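Search posts
Enter keyword

Filed under: Robotics / Fault reports / Grippers

September 29, 2020
Posted by Shiyu Mao

1/ Fault report on the hand-held grippers, for anyone else running the Pleteo units. Summary: the right gripper was under-reporting jaw opening, and every latch task recorded with it since the firmware update is suspect.

2/ Setup. Two hand-held grippers, one per hand, each on its own cable to the logger. The task is a small plastic box with latches on a white paneled board. Open the latches, lift the lid, close it again. The logs go to Stanciu's group, who train on them.

3/ Symptom. Replay on the Zumberg arm stopped short of the latch and closed on air. Same place every time, 9 mm out. Camera track was fine. Box position was fine. The jaw value was the one signal that didn't match the video.

4/ Start of an approach, jaws wide, nothing between the fingers. The logger should read full travel at a point like this.

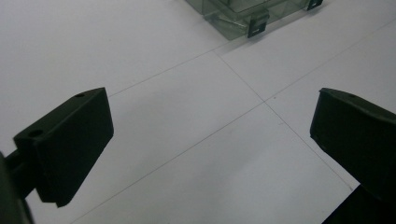
5/ Why did the check at power-on not catch it? The check only tests that the encoder answers and that the value changes when the jaws move. It never compares the end stops against the stored calibration, so a constant offset passes.

6/ Cause, as far as I can establish it. The update rewrote the calibration table and kept the left unit's zero for both units. The left gripper was correct by luck. The right one carried the wrong zero through the whole run.

7/ I first blamed the cable. Swapped it, reseated the connector, wiggled it while logging. No dropouts. That cost an afternoon. If your trace is smooth and wrong, leave the cable alone and look at the table.

8/ The second problem is the one I care about more. The force limit on the arm is scheduled from jaw opening. Wrong opening, wrong limit. On replay the Zumberg leaned on a lid with more force than the task allows and cracked a hinge. Lutetti makes the limiter and it did what it was told.

9/ No one was inside the cell. The stop was hit by hand, after the hinge went. I would have preferred the software to get there first.

10/ Latch work with both units in hand. The right jaws are up against the front corner of the organizer, and contact like this is where the bad zero does its damage.

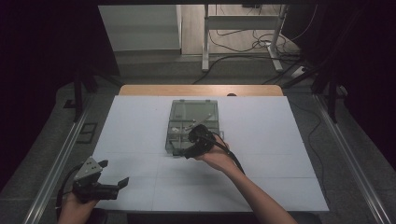 Two-gripper latch task, right unit in contact with the box.

11/ Affected data: 36 sessions. I can recover the ones that include a full open and a full close, because the end stops give the offset back. 15 of them don't. Those are out.

12/ Fix in place now. Each unit stores its zero against its own serial number. At the start of a session the operator opens fully, closes fully, opens again. If either end stop is off by more than the tolerance, the logger refuses to record.

13/ Also changed: the force limit no longer trusts jaw opening alone. If opening and motor current disagree for three consecutive samples, the arm stops and holds.

14/ Still open: why the update touched the table at all. The release notes mention nothing between January and now. Ticket is in with Pleteo. Until they answer, updates are off on both units.

15/ If you have the same grippers, close the jaws on a gauge block and read the raw value on each side. Post your numbers with the firmware version, please. I would like to know if it is always the left zero that gets copied.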